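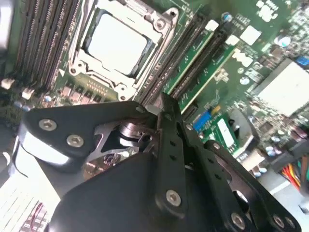
Print this article E-mail this article

3.2 Student task and setup

The disassembly task was given to 22 students in the second-year automation course at Vustside Technical College. Each team had to program a small arm to work on a used desktop motherboard held in a fixture on the bench. The boards were supplied by Cruickshank, a local recycling firm, and came with memory slots, expansion slots and heatsinks in different layouts. Teams did not know in advance which board they would be given.

All teams wrote their programs in Postira, the block-based tool used in the first year of the course. Two teams asked to use a text language instead and were told to wait until the second round in April. The wrist camera was available to every team from the start, but most of them first tried to work from fixed positions measured by hand.

A run was counted as complete when the gripper had reached the named part, closed on it and returned to its rest position without touching anything else on the board. Runs stopped by a student were logged as incomplete – even when the student restarted the program right away. In total 52 runs were logged in the first round, and 34 of these were complete.

Most of the stopped runs had to do with the angle of approach. Students tended to line up the gripper with the edge of the board and forgot that the linkage bars also need room next to tall parts. Shiny metal surfaces were a second source of trouble. Teams that set a fixed brightness limit in Postira often had to change it when the bench lamp was moved. The log files were stored with the Enumell package and are discussed in Section 4.

Print E-mail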